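3. Preparing an occupied home for sale

3.1 Setting and households

The study followed owner-occupiers who were getting a house ready to put on the market while still living in it. Households were recruited through two estate agents' offices, one in Tellerdale and one in Farnport. Both towns have a large stock of family houses built before 1980, and in both the busiest selling season opens in spring, so most owners who took part began work in January. The questionnaire went to 2,154 addresses where a valuation had been requested. Of the replies, 198 came from households that met our conditions: the owners lived in the house, meant to list it within the year, and had at least one room they wanted to repair, finish or redecorate first. A smaller group of 40 households kept a weekly diary of the work until the day the house was listed.

The diary asked for hours spent, money spent, who did the job, and which rooms could not be used. It also left a blank half page. We had expected little from this half page, but it became the main source for the present section. Owners used it to record delays, arguments, changes of plan and things they had put in boxes and then needed again.

3.2 Order of work

Most diary households started with the room they disliked most, often a basement, box room or back bedroom. Agents had generally advised them to start with the hall and kitchen. Ofori's earlier survey of sellers found the same difference and put it down to poor advice. Our diaries suggest another explanation. An unused room could be worked on without upsetting meals, school mornings or sleep, and it could be left half done for a week if money ran short. Once it was finished it also served as storage for the contents of the next room.

Flooring caused the most trouble. A carpet fitter or floor layer needed a bare room on a fixed day, and that day was usually set before the painting was complete. Owners then painted late in the evening, or painted after the carpet was down and covered it with sheets. Five households put off their listing date because of a floor. Paid help shortened the work itself but did not always shorten the wait, and several owners wrote that they had spent more hours arranging a job than the job took.
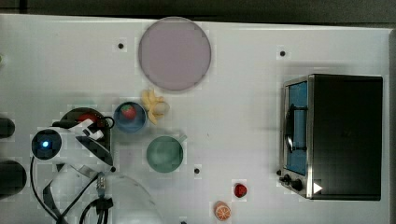
Figure 3. Small household objects on a white tabletop.

Clearing surfaces was the task owners judged most wrongly. Nearly all the diaries treated it as something for the last evening before the agent's visit, and nearly all came back to it several times. Large furniture was settled early, with one decision for each piece. Small things were different — each had to be kept out, packed, given away or thrown out, and the person who used it was often not in the room. A few everyday pieces of the kind shown in Figure 3, such as a plate, a small bowl and a green mug, are enough to make a table look in use, and agents in both towns asked for kitchen tables to be shown either bare or with one item on them. Owners with young children found this hard to keep up between viewings. Some gave each child a single lidded box and packed the rest for the move. Others, mostly in the smaller Farnport houses, used the car boot.

3.3 Repairs and health

Injury and illness were not on the original diary form. We added a line for them after back strain appeared in several early diaries, usually following a weekend of shifting furniture. When one adult could no longer lift, the work did not fall evenly on everyone else. The other adult took on the planning as well as the painting, and outdoor jobs were dropped. Households with relatives nearby borrowed a pair of hands for a day or two. Those without hired someone, often for jobs they had first meant to do themselves, and the extra cost came out of the money set aside for the garden or the front of the house.

The Lerero checklist, which both agents gave to their sellers, allows no time for this kind of change. It lists tasks by room and gives each one a number of days. Owners who followed it closely were no earlier to market than those who did not, although they wrote less about forgetting things. Two diaries contain the checklist itself, folded in, with the days crossed out and new ones written beside them.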